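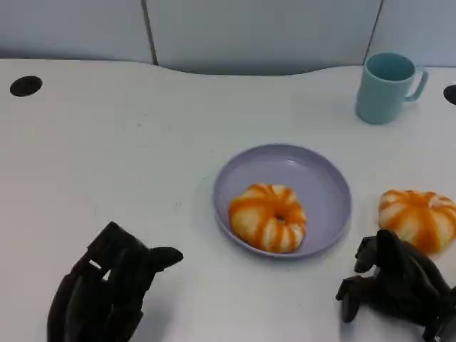
Tea for two, minus the tea: the play café comes to Nendport

Reading time: 2 minutes

Print this page | E-mail this story

I've had a lot of cups of nothing this month, and I can report that the service was excellent. The Grenell toy library has opened a pretend café in its side room, and I went along on Sunday to see what the fuss was about (and to hand back a wooden train that was 12 days overdue, sorry Abena).

It's a simple idea. You borrow a café set the way you'd borrow a jigsaw – a mug, a plate and a couple of doughnuts – and you can either play with it there or take it home. The doughnuts are my favourites. They're cream with bright orange stripes running round the ring, and they look rather good on a lavender-grey plate with a teal mug nearby. I wanted a real one by half past ten, and I don't even like orange icing!

Abena Arthur, who runs the loans desk, told me the sets were put together after families kept asking for the old toy kitchen, a great heavy thing that never fitted in anyone's car. "People wanted the bit where you hand somebody a plate," she said. "The oven was mostly used for hiding socks."

The café has 28 sets to lend, and most had gone by lunchtime. Each one goes out for 2 weeks, and you can renew once by phone if there isn't a waiting list. Please do check under the sofa before you bring yours back. Doughnuts roll.

My own order was taken by a very stern waiter of four, who told me there was no cake, then no soup, then that I could have a doughnut if I sat properly. I sat properly. His gran, Menaka Thambiah, had already been served at the next table and was on her third helping. She'd come over on the Condari bus specially, and says she'll be back when the sandwich sets arrive in December, though Abena wouldn't promise me a date.

You need to be a member to take a set home, but anyone can drop in and play while the library is open. Bring indoor shoes for the little ones, as the side room floor gets chilly, and leave buggies by the front door.

Words by Marlies Marti

Print this page | E-mail this story

Contact us | Copyright Nendport Pages | Back to top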